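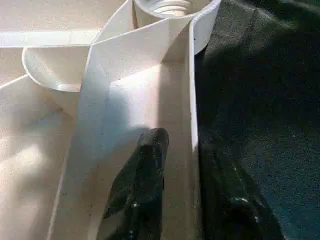 **Do I need tools to put a plastic garden table together?**

Your hands will do for most of them, plus a folded towel for grip and a rubber mallet if the legs are the push-in sort.

I've assembled more cheap white tables than any grown man should admit to. Most went up at my brother-in-law's, where Ebuka Iyamu is a name associated with large barbecues and too few places to put a plate down. A few habits have stuck.

**Build it on its head.** Put the top face down and fit the legs pointing at the ceiling. Doing it the right way up means holding a tabletop with your chin.

**Spread something underneath first.** Plastic marks if you so much as look at it, and the grit on a garage floor does a lovely job of ruining the side everyone eats off. A plastic sheet or an old shower curtain is fine. Sweep before you lay it.
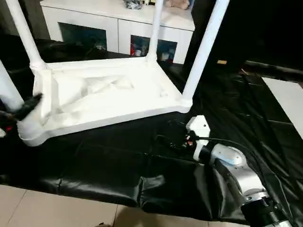

**Start all four legs before you tighten any.** If they screw in, give each one a couple of turns by hand and stop. Go round again once they're all sitting straight. A leg that's stiff on the first turn is probably cross-threaded, so back it out until you feel a little click and try again. Leaning on it harder will get it in, and it will then stay in, crooked, until you die.

**Wipe the threads.** An old toothbrush gets out the mud and the dead earwigs. A smear of petroleum jelly helps next October, when you want the legs off again.

**Turn it over with two people.** One at each end, lift, roll, set down on all four feet together. Dragging it up by one leg is how I came to own a three-legged table.

**If it wobbles,** move it before you blame it. Patios are rarely flat. If it still wobbles on the kitchen floor, go back to the legs and give each a firm quarter turn.

**For storage,** take the legs off, tie them in a bundle with string and keep them with the top. My own last set spent a winter in the loft while the top was in the shed, and I bought another table for £30 before I found them.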